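Week 7 – Housing and the wider economy: why building follows the interest rate, and why it is sometimes late

Notes prepared by Negin Ghaffari for the evening group. Please read before the tutorial on 19th May and bring your own copy.

1. What we mean by residential investment

In the national accounts a new house is counted as investment, also when a family buys it to live in. Renovations are counted too, and so are the fees paid to agents and lawyers when a dwelling changes hands. The price of the land is not counted. Students often lose marks on this point. If a block in Jarnside is sold for a higher price than last year, nothing has been produced, and the block itself adds nothing to output.

Rent is a different matter. It belongs to consumption. People who own their home are treated as if they pay rent to themselves, and this imputed rent is also included in consumption.

2. The channel from interest rates to building

When the central bank lowers its rate, mortgage rates normally follow after a short time. A lower rate changes the monthly payment, so more households can borrow the amount they need. Demand for existing homes rises first. Prices go up, and builders then compare the price of an existing home with the cost of making a new one. If the difference is large enough, they apply for permits.

Each of these steps takes time. In our Bernider case the rate was cut in June, but the number of building starts did not move for two quarters. The local builders had enough enquiries. They were waiting for approvals and for tradespeople, who were still busy with the hospital project in Quezada. 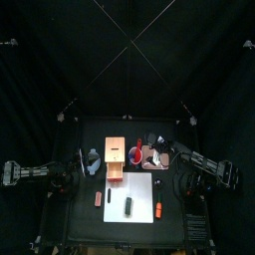
Work table with black curtains and crossed cables.

3. Supply elasticity

Supply elasticity tells us how strongly the quantity of housing responds to a change in price. We compare two towns:

Plundden has flat land at its edge, simple zoning and a council that decides quickly. When demand rises, more houses are built and the price changes only a little.

Jarnside lies between the harbour and a steep range. Most of the centre is heritage listed. When demand rises, the price takes nearly all of the adjustment.

The same rate cut therefore has a different effect in each town. In Plundden it creates work for carpenters and plumbers. In Jarnside it mainly makes the present owners richer, at least on paper, and some of them will spend a part of this gain. Economists call this the wealth effect. Its size is disputed – see the reading by Babatunde Igwe in the course pack, especially his remarks on older owners.

4. A common mistake

Many essays say that rising house prices "cause" growth. Be careful here. Prices and output can rise together when both respond to a third thing, for example higher migration or better wages. Before you write the word cause, say which channel you have in mind and what you would expect to observe if it is working.

5. For the tutorial

Prepare two short answers, one paragraph each.

Explain why building starts may fall in a year when house prices are still rising.

Suppose the council in Jarnside allows townhouses on the old railway land. Draw the supply curve before and after, and label both axes. Unlabelled diagrams will be returned.

Reading: course pack, section on housing supply. The appendix on seasonal adjustment is optional – it will not be in the exam, but you will need it if you choose the data project.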